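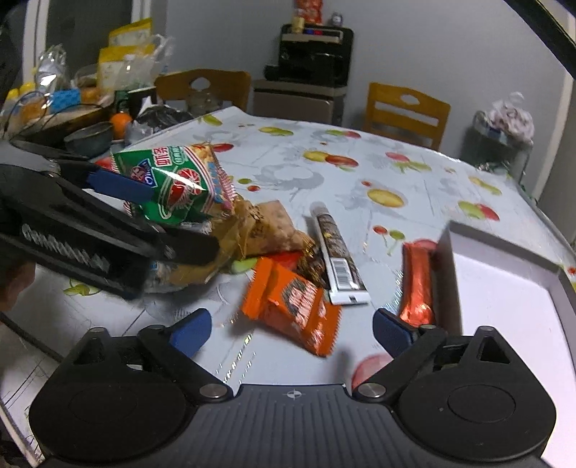
Vandana Agarwal

The snack supply in our house used to live in three places: a kitchen drawer, a basket on top of the fridge, and the bottom of whichever bag had last been to the office. Stock was lost in all three. In November I moved everything onto the dining table, sorted it, and set up one tray that stays out. These are my notes on how the tray is loaded, mainly for the benefit of the other person who eats from it.

Sorting comes first. I go by package behavior, which matters more than flavor. Puffed bags are mostly air and take up space out of proportion to what they weigh. The green shrimp bag is the worst of these. Flat packets, such as the orange ones with the zigzag edges, can be stood up or leaned. Sticks in foil are long and stiff and want to lie in a line. Small wrapped biscuits fill gaps. Tubes roll, so they go in late, against something that won't move.

The tray is a Trivetti, shallow and rectangular, gray on the sides and white inside. I considered the deeper Lirkham one and decided against it. Depth sounds useful, but with a deep tray you get layers, and the bottom layer is forgotten until it has expired. A shallow tray holds one layer plus a bit of leaning. If a packet can't be seen, there is too much in the tray.

Loading order, as of now:

Flat packets at the far end, on edge or leaning on each other.
Long foil sticks across the middle.
Tubes behind the sticks.
Anything in clear plastic near the front.
Puffed bag last, wherever it fits.

The last line is the weak point. 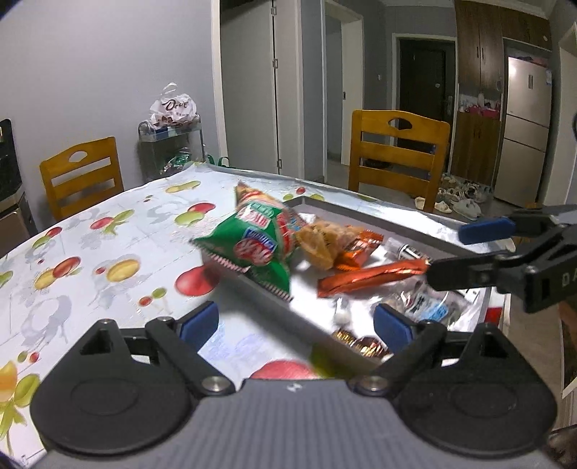 A puffed bag doesn't compress without damage to the contents, and laid flat it covers a large part of the tray. My present rule is that it may rest over the rim, provided it doesn't slide off when the table is bumped. One such bag at a time. The rest wait in the cupboard.

Unathi Motaung, who shares the table and most of the snacks, would like the tray divided into compartments. I tried this with strips of cardboard. The sticks were longer than any compartment that made sense, and the dividers fell over once the biscuits were gone. I may try again with the Aasen inserts, which cost 9 dollars and can be trimmed, but I'm not in a hurry.

Two remarks on the surface. The tablecloth is the wipeable kind, and crumbs come off it with a damp cloth. It is also slippery – a light tray will travel if you pull at a packet from one end. Lift things straight up.

Empty wrappers do not go back in the tray. A crinkled wrapper looks much like a full packet from across the room, and I have walked over for nothing more than once.

Restocking takes me under 30 minutes, including checking dates, and most of that is reading small print. The next order from Busley has more of the orange packets in it and no puffed bags, until the cupboard is down to one.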